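Lindance Kitchen Simulation Kit
Pre-Acceptance Inspection Checklist
Reviewer: Skoltetti Evaluation Office
Review period: March

1. License and installation
Package installs from the supplied archive: Pass
Sample tasks supplied (300 stated): Pass
Comment: All 300 load. 19 give a missing-texture warning at startup. The supplier has been notified.

2. Arm and joint limits
Joint limits enforced in software: Pass
Emergency stop command halts all motion: Pass
Stop command logged with time stamp: Fail
Comment: The log records the stop but leaves the time field blank.
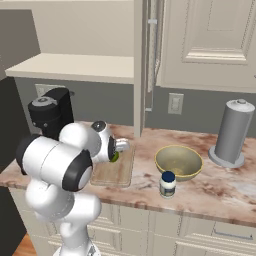
3. Contact and clearance
Contact reporting must be switched on before any pick task is scored. The reviewer ran the produce task 250 times at default speed. Clearance is to be checked at the wrist and fingers over the cutting board, and also at the large lower joint, which reaches over the counter near the board. The bowl and the blue-lidded jar are to be entered as obstacles.
Contact reporting: Pass
Obstacle list complete: Open

4. Documentation
Manual matches installed version: Fail
Comment: Section on gripper force refers to an earlier release. Corrected pages requested from Lindance.

Status: Conditional. Reinspect items 2, 3 and 4.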